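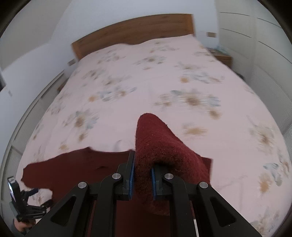
Krishnamoorthy Varghese said he had expected the notes to be offered to large institutions only, and that the smaller minimum was the reason he read the terms to the end.

## Plallell Prices Senior Notes Due 2037, Opens Part of Offering to Individual Investors

January 2025 – Plallell, a maker of power supplies and voltage control parts for industrial equipment, has priced an offering of fixed-rate senior notes that mature in 2037. The notes will pay interest twice a year. Kakia is acting as lead manager, and Alva will serve as trustee and paying agent.

Plallell plans to use 82 percent of the net proceeds to repay a bank loan taken out when it bought the Batine test and packaging business. The remainder will go toward equipment at the Batine plant and general corporate purposes.

The bank loan carries a floating rate, and its cost has moved with short-term rates in each of the past several quarters. After it is repaid, most of Plallell's long-term debt will be at fixed rates. The company's revolving credit line stays in place and is undrawn.

"We have a loan that comes due sooner than we would like and a plant that will be in use for a long time," said Muthu Nair, chief financial officer of Plallell. "We wanted the debt to run closer to the life of the plant. The coupon is higher than what we paid on the loan in its first year. We accept that."

The minimum purchase is $4000, with larger orders in multiples of $1000. A portion of the offering has been set aside for orders placed through retail brokerage accounts. Kakia will allocate that portion in the order the brokers' books are received. Any notes left over will be moved to the institutional portion – the total size of the offering will not change.

Plallell may redeem the notes early, in whole or in part, after giving holders 30 days' written notice. Redemption in the first years would be at a make-whole price. The schedule of later redemption prices is in the offering document.

The notes are unsecured and rank equally with Plallell's other senior unsecured debt. They are not guaranteed by the Batine subsidiary.

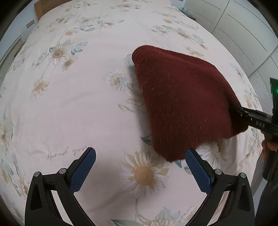
**Can holders sell the notes before they mature?**

Holders may sell at any time through a broker, at whatever price a buyer will pay. Plallell does not plan to list the notes on an exchange, and Kakia has no duty to make a market in them.

Interest will be paid to holders of record in March and September. Alva will send tax forms to brokers after the end of each calendar year. Investors who hold the notes in a brokerage account should direct questions about statements to the broker first.

Plallell will report fourth-quarter results next month and will hold its regular conference call then. The company is not updating its sales or margin outlook in this release.

### About Plallell

Plallell designs and builds power supplies, voltage regulators and related parts used in factory equipment, rail signals and building systems. It acquired Batine to bring final testing in-house.

### Forward-looking statements

Statements in this release about the use of proceeds, future interest costs and planned equipment spending are forward-looking. Results may differ because of changes in interest rates, customer orders or delays at suppliers. Plallell does not undertake to update these statements except as required by law. This release is not an offer to sell the notes, which may be purchased only by means of the offering document.

Contact: Investor Relations, Plallell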